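Open Day at the Kuldale Workshop

Pranddale opened its Kuldale workshop to members on 5 July 2018. The program covered hand-held gripper tools and the way demonstrations recorded with them are turned into training material for robot arms. Dandodix supplied the software and ran the afternoon talk.

The morning was given over to garment handling. Clothing is a hard case for automation: a shirt on a rail has no fixed outline, and the neighboring garments hide most of its edges. The operator carries the gripper by hand to the garment, closes the two fingers on the fabric and completes the motion at normal working speed. Each motion is stored as one episode. Pranddale's target for the wardrobe task is 2000 episodes, of which 842 had been accepted before the open day. Episodes are rejected mainly for lost tracking or for a grasp outside the camera's view.

Questions from the floor dealt with finger wear, calibration intervals and file size. Calibration is repeated every 600 episodes, or sooner if a finger is replaced. 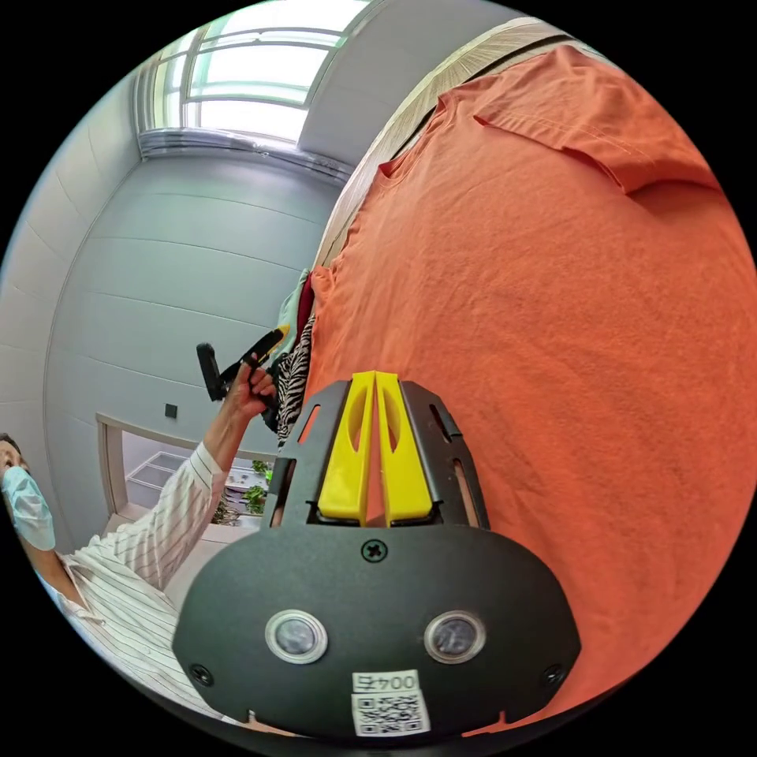
The Dandodix talk compared grasp planning on hanging and folded clothes. Hanging clothes need fewer regrasps but a more exact approach angle, particularly where the rail is full. A second task, shelf stocking, is being prepared under the project name Babalola, with a first batch of 1000 episodes planned. Slides from the talk can be requested from the newsletter office.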